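Two Bottles and a Stack of Towels

When I arrive at the Golob building it is still dark outside, and Teodora Leka has already finished the first corridor. She gives me a coffee from the machine, takes none for herself, and tells me I can ask questions if I walk at the same time. So I walk.

Leka has cleaned offices for most of her working life. She started in a hotel laundry, which she did not like, and then moved to evening work in a bank, which she liked more. For the last years she has run a small cleaning business called Grudeo, together with her cousin. They look after the Golob building, a dental office on Brotside, and a few private homes in the Diddale part of town.

"People think I must love cleaning," she says. "I like when a desk is clean. The cleaning itself is work. My cousin loves it, she sings. I don't sing."

I wanted to meet her because of a short talk she gave in February at our neighborhood library. The subject was how to clean a room where people work all day, and she spoke for almost an hour about spray bottles and cloths. I had expected to leave early. I stayed, and I went home and threw away a good part of what was under my sink.

Her method needs two bottles. One is for water with a little dish soap, the other is for plain water. There is a third product for bathrooms, but it stays in the bathroom and she does not want to discuss it with me before breakfast.

"I see closets with fifteen products," she says. "For wood, for glass, for the other glass. The person who has fifteen products is cleaning once a month. She is afraid of choosing the wrong one."

I ask if it is a problem to reuse an old bottle from the store, with the store label still on it. She stops walking for this question. In her own business it is not permitted. Every bottle they fill themselves gets a new label with the contents written in big letters, and if a bottle had something strong in it before, it is thrown out. She once found window cleaner in a bottle that said fabric spray, at a client's house, and she still talks about it with some anger.

The trigger is the part that breaks first. She keeps spare sprayer heads in a coffee can in her van and changes them when they begin to drip. Most people, she says, buy a whole new bottle and put the old one back in the closet, and then they have two and don't remember which one works.

About cloths she has more to say than about bottles. For desks she uses microfiber, folded in four, and she turns it to a new side for every desk. For floors, spills and anything with a doubtful color she uses old bath towels. She gets them from a small hotel that changes its towels every spring — she pays very little for a full bag.

"An old towel is better than a new towel," she explains. "The new one pushes the water. It has some coating from the factory. You wash it many times, then it drinks."

She cuts off nothing, not even the woven stripes at the ends, where the fabric is thinner. Many people cut towels in pieces to make rags, and then the loose threads are everywhere on the carpet. She folds them whole. A towel that is left lying in a heap she considers a small crime, and if it is wet, a bigger one. "In the evening it is a towel. In the morning it is a smell."

We come to the large room on the second floor, with desks and rolling chairs on a gray carpet. I ask what she does first. She moves the chairs, all of them, to one wall. Then she sprays the cloth and never the desk, because on a desk there are always small electronic things that people leave behind, and she doesn't want to pay for one. She lifts each of them, wipes, and returns it to the same place. Chair seats in fabric she brushes dry. The wheels she turns by hand and pulls out the hair with tweezers, and this I can report is not a nice thing to watch.

The floor is last. If something has to be cleaned while sitting or kneeling, she puts a mat down first. "For the knees, but also for the carpet. You put the bottle on the mat, it falls, no problem. You put it on the carpet, you have a circle."

I ask what a beginner should buy. She thinks for some time. Two good bottles, she says, and nothing more until the towels at home are old enough. When I tell her that my towels are already very old, she looks pleased for the first time this morning.

At a quarter past seven the first office workers come in, and she is rolling the chairs back to their desks. One of them says good morning to her by name. She asks him to lift his bag from the floor, please.

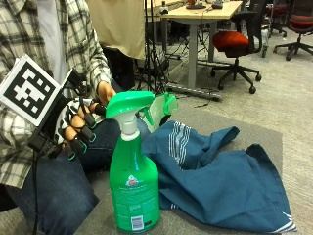 Photo: Grudeo. Spray bottles and a striped towel on a floor mat.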